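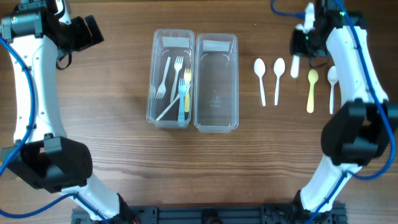

Progress report: email and social media support for small shops
September 2026
Prepared for Niamh Ó Dálaigh, Parry Fund
From Wondimu Assefa, Ruduver

12 shares | 3 comments

1. What the grant pays for

The grant covers my time for three days a week, the mailing software, and a small budget for paid posts. The aim agreed with Parry was to help independent shops build a mailing list of their own, so that they depend less on whatever their social media pages happen to bring in. We are just past the halfway point. The end date has not changed.

2. Shops taking part

We set out to sign up 20 shops and have done so. The last two joined later than planned, and their lists are still very short. Most are food, homeware or clothing shops with one owner and one or two part-time staff. Two are run from home and sell only online.

Every shop has had the first session, where we look at what they already send out and who gets it. In most cases nothing was being sent at all. Names had been collected in notebooks, on till receipts or in a spreadsheet, often without a record of whether the customer had agreed to be emailed. We did not import any of those names. Owners were disappointed by this, and it cost us time, but I think it was right. Instead we wrote a short notice for the counter and a sign-up form for the website, and started each list from nothing.

3. Results so far

Across all the shops, 2,044 people have signed up and confirmed their address. The largest single list has 505 names and belongs to Brillar, which already had a busy Facebook page and put the form at the top of it. The other lists are much smaller, and the total should be read with that in mind.

The average open rate for the last round of emails was 38 per cent. I would not lean on this figure too heavily. Some mail programs open messages automatically and count as a reader when nobody has looked. Clicks and replies are a better guide, and from the next report I will give those as well.

Short emails about one thing have done better than newsletters. Pernico sent a long monthly letter at first and had almost no clicks. They now send a few lines when new stock arrives, with one link, and customers mention it in the shop. 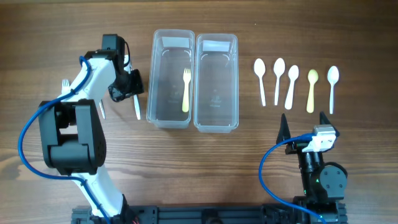 They have also stopped copying the same wording on to their Facebook page, which had been making the emails feel pointless to people who follow both.

4. Paid posts

We have spent less than planned under this heading. The first round of paid posts sent people to the shops' home pages, and very few signed up. In the second round the posts led straight to the form and offered a small discount on a first order. That brought in more names, though a fair number left the list once they had used the discount. I would like to run a third round without the discount before deciding whether paid posts are worth keeping in the plan.

5. Problems

Four of the owners have stopped sending regularly. The reason they give is time, and I believe them. One had staff off sick for most of the summer. I have offered these shops a shared writing session every other week, where they draft the email and send it before they leave. Two have come so far.

The mailing software changed its prices part way through the year. We can cover the increase from the paid posts underspend if Parry agrees. I have sent Niamh the new price list separately and would need an answer before the renewal falls due.

The welcome message for new sign-ups was also going to spam for some customers. The cause was a setting on the shops' web addresses. It has been corrected for all but one shop, whose owner is waiting for login details from a former web designer.

6. Next steps

- Finish the second session with the two shops that joined late.
- Run the third round of paid posts.
- Write a plain guide to keeping a list tidy, including how to remove people who ask.
- Ask each owner what they would pay for the software themselves once the grant ends.

The budget sheet is attached as a separate file. Please send any questions on it to me at the Ruduver office.

3 comments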